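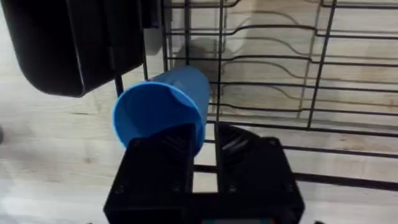
I've gone through more dish racks than I care to admit. When we moved into this apartment I bought a cheap white one from the discount store, and it rusted at every joint before our second winter. After that came a bamboo one that looked beautiful for a summer and then grew a gray fuzz on its feet that no amount of vinegar would shift. So when my neighbor Manaia Tipoki told me she'd been using the Ollau wire rack at her place and liked it, I walked over, looked hers up and down, lifted it, shook it a little (she's used to me), and ordered my own that evening.

I've been living with it since early May, which I think is long enough to have opinions. We're a household of 4, we cook most nights, and we don't own a dishwasher, so whatever sits beside the sink gets a real workout.

The Ollau is black coated wire. I was nervous about the black, I'll admit. Our kitchen is small and doesn't get much sun, and I pictured a big dark cage squatting on the counter. It turned out to be the opposite problem with my old white one, which showed every splash of tea and tomato. The black doesn't show tea at all. What it does show is hard water. If you live somewhere with chalky water like we do, you'll get little pale dots on the rails within days, and you'll either wipe them off with a damp cloth now and then or learn to live with them. I started out wiping and have drifted into living with them.

The wires are thin. My husband took one look and said it wouldn't hold the big stew pot, and it does, though I put the pot in last and near one end, where it doesn't lean on anything. The long rails dip down in the middle and come up again, and those dips are where your plates go. Dinner plates stand up nicely. Side plates are fine too. Shallow pasta bowls are the ones that give me trouble – they tip forward and lie on each other like tired children in the back of a car, and then of course they don't dry. I've taken to putting a pasta bowl, then a plate, then another pasta bowl, and that mostly keeps them honest.

Now, cups. I want to talk about cups for a while, because cups are where I think most racks let you down, and the makers never seem to mention them on the box. We have plenty of plastic cups in this house. The children use them, I use one for rinsing rice, and there's always one in the bathroom that has to come back to the kitchen to be washed. Plastic cups are light, and a light cup on a wire rack will roll, slide, or flip itself over to collect a nice puddle in the bottom. With the bamboo rack I used to find one on the floor most mornings.

The Ollau does better than I expected, with a bit of know-how. If you set a tapered cup upside down over the plain part of the rack, it'll stand there, but the rim touches wire all the way across and a ring of water stays put. I get much better results tilting it, with the closed end up against one of the wires and the mouth pointing down and out. Water runs off, air gets in, and the cup is dry by the time I've had my coffee. It took me a week or so to get the angle right. My younger one got it the first day and was very smug about it.

Glasses I'm more careful with. I don't love resting thin glass against bare wire, coating or no coating, and I've been putting a folded dish towel under them. Manaia doesn't bother and hasn't chipped one yet, so take that for what it's worth.

Cutlery is the weak spot. The little holder that came with ours hangs off the side, and it's fine for forks and teaspoons, but load it with a few table knives and the ladle and it begins to swing. I gave up and stand our cutlery in an old jam jar with a paper towel in the bottom. I've heard that Iltow makes a heavier holder that fits over most wire racks, and I may try it if the jam jar ever meets with an accident.

Cleaning the rack itself is easier than I thought it would be. Once a week it goes in the sink with hot water and dish soap, and I run a soft brush along each wire. The places to watch are the crossings, where one wire sits on top of another, because that's where the gunk likes to hide, and the underside of the bottom bar, which I forgot about entirely for the first couple of weeks. I won't describe what I found. An old toothbrush took care of it.

As for rust, I've seen none so far, and I've looked. I went over the joints last night with a flashlight and my reading glasses. The coating is smooth and I couldn't find a chip anywhere. Manaia's is older than mine and has one bare spot on a foot, from being dragged over tile, and there's a freckle of orange there. Lift yours when you move it!

One thing I'd have liked to know before ordering is that there's no tray in the box. The picture in the catalog made me think there was. You'll want something underneath, and I use an old baking sheet with a towel laid over it, changed every morning. Zalen sells a proper draining tray with a spout, and my friend Zaid Smadi has that one under his rack and is very happy with it, but his counter is deeper than mine and on ours it would stick out past the edge. Measure first.

I paid $40 for the rack, and shipping was extra. The stainless one from Yaman that I'd been eyeing was $67, and I did go and look at it in the store. It's a handsome thing and it's heavier, and if I had a bigger kitchen and fewer children I might have been tempted. But the plate slots on it were straight and narrow, and my thick stoneware plates wouldn't have gone in every one. I'm glad I carried a plate in my bag that day, even if the young man at the counter did look at me oddly.

Would I buy the Ollau again? Yes, I think I would. It holds a full dinner's worth of dishes for the four of us with a pan on top, it's light enough to lift with one hand when I want to wipe the counter, and it hasn't rusted. I'd take off a little for the cutlery holder and a little more for the missing tray. If you mostly wash wine glasses, look at something with coated pegs. If you mostly wash plates and a great many plastic cups, I think you'll get along with it very well.

I'll come back and add a note after the winter, when the kitchen gets damp and we find out what that coating is made of.

Posted Sunday, June 2, 2002

Recent reviews
Two enamel kettles, one winner
The jar opener my mother swears by
Dish towels: cotton, linen, and the ones that only push water around
A step stool for short cooks
Is a salad spinner worth the cupboard space?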